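Pre-run Inspection Checklist with Comments – Dual-Arm Bin Picking Cell, Carretero Lab
Method under check: grasp selection with and without the Keddale ranking step
Inspector: Dace Ozoliņš
Second reader: Marcelino Miranda
Week of inspection: October, Tuesday session

1. Mechanical

1.1 Base plates, both arms. Fasteners seated, paint marks aligned. PASS

1.2 Gripper finger pads. PASS with comment. Pads on the right arm are at the wear limit set by Giltent. Replace before the next block of trials. A pad change in the middle of a block makes the two halves impossible to compare.

1.3 Gripper cable slack. COMMENT. At full reach to the far bin position the cable loop can sag into the bin. Itziar Segura asks that the wrist rotation limit stay at its present value until the cable guide is fitted.

1.4 Play in joints, checked by hand with brakes on. PASS

2. Stops and power

2.1 Emergency stop on each pendant. Pressed in turn with the arms moving at reduced speed. Both arms halted each time. PASS

2.2 Restart after stop needs a deliberate reset. PASS

2.3 Pendant cables clear of the walkway. FAIL, corrected during inspection. One lead was hanging over the bench edge on the operator's side. Rerouted and tied.

2.4 Speed limit while a person is inside the marked area. PASS. Limit read from the controller, not from the label.

3. Work surface

3.1 Paper flat and fixed at the edges. PASS with comment. Creases are acceptable if a bin sits level on them. Bubbles are not.

3.2 Tape grid. COMMENT. The grid is a placement aid for the operator and does not enter the calibration. Crispin's old note saying otherwise has been removed from the binder. Crooked strips may stay. Lifted ends must be pressed down or replaced.

3.3 Foam liners flat in the bins. PASS

4. Software and logging

4.1 Josimeo logger started before the arms are enabled. PASS

4.2 Free disk space for a full block of 1,000 attempts. PASS

4.3 Attempt counter. COMMENT. The counter read 3,245 at the start of inspection, against 3,000 planned attempts. Crescencio Villanueva confirms that the extra 245 are warm-up attempts and are flagged in the log. They must be left out of the success rate.

4.4 Random seed recorded for each block. FAIL. Missing for block 6. The block stays in the data set but is left out of the paired comparison.

5. Bin contents and placement 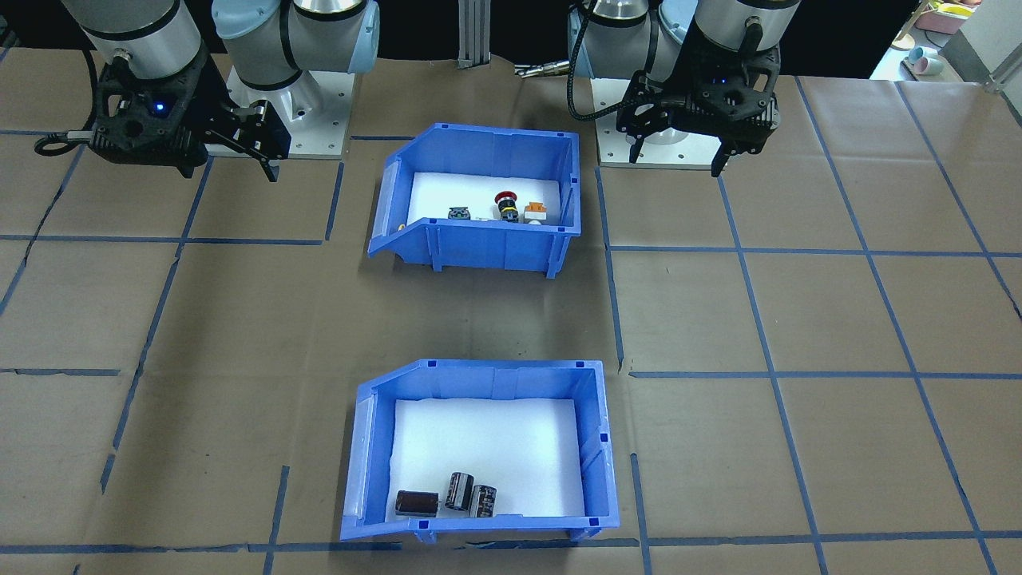
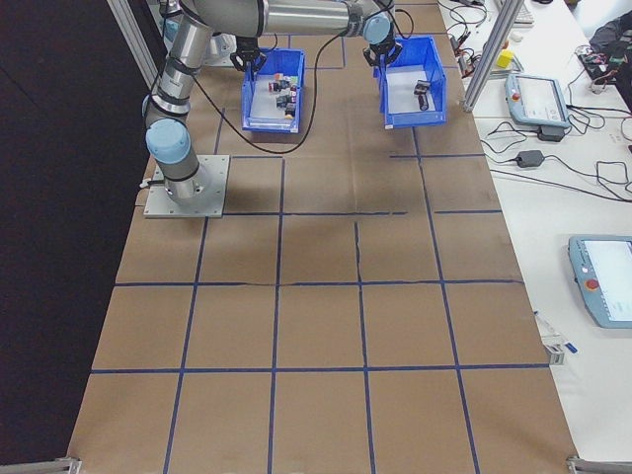
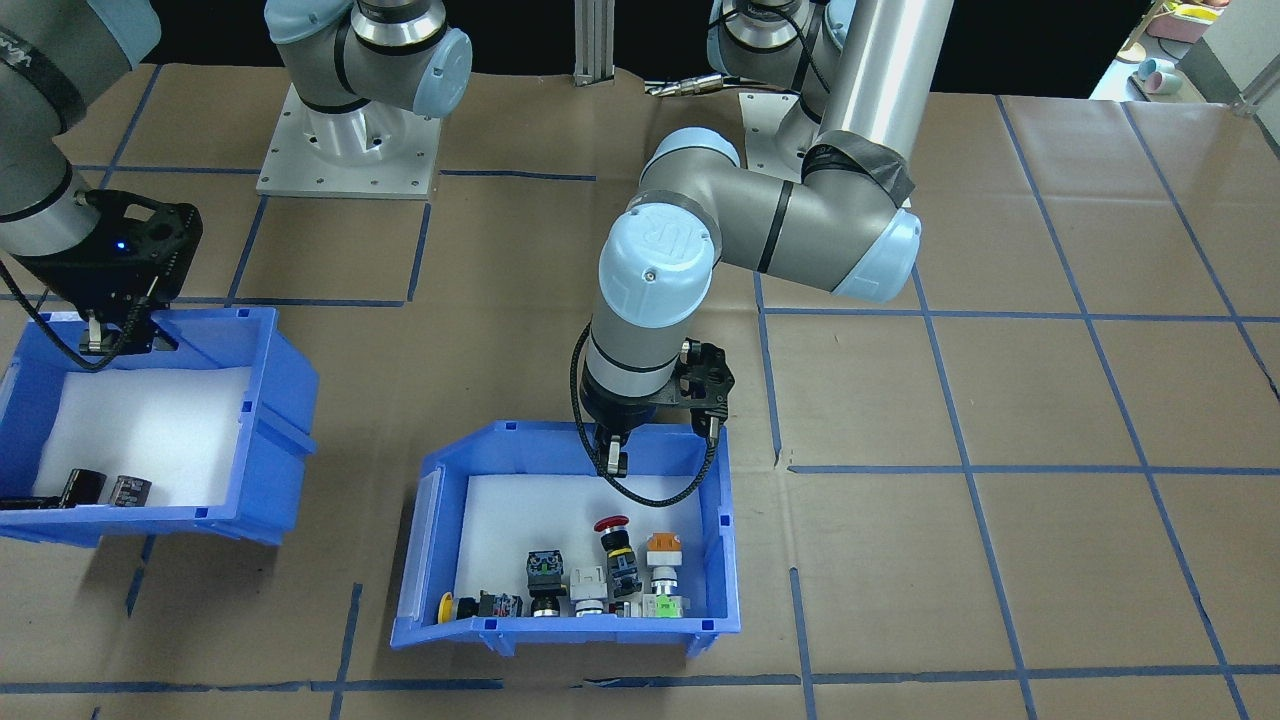 5.1 Comment on mixed contents. The ranking step scores each candidate grasp by the clearance it leaves for both fingers, and its benefit over the baseline should grow as parts sit closer together. A test of that claim needs bins that differ in crowding. The three capacitors in the lower bin of the first picture nearly touch one another, so a side grasp on the middle one leaves little finger room. The cluster of switch parts in the center bin of the third picture is a harder case, with a red mushroom-head button directly under the fingers and other parts close by. Score these two layouts separately. – D.O.

5.2 Parts used as grasp targets. COMMENT. Stop buttons placed in a bin are targets only and are wired to nothing. New operators must be shown the working stops on the pendants before their first run. Ainhoa Gallardo to add this to the training sheet.

5.3 Bin position entered in the log before each block. PASS

6. Open items

Right gripper pads – Segura, before next block
Cable guide – Segura, part on order
Seed recording – Villanueva, fix and rerun a short test
Training sheet – Gallardo

Cell released for trials at reduced speed. Full speed after the pads are changed and 1.2 is signed again.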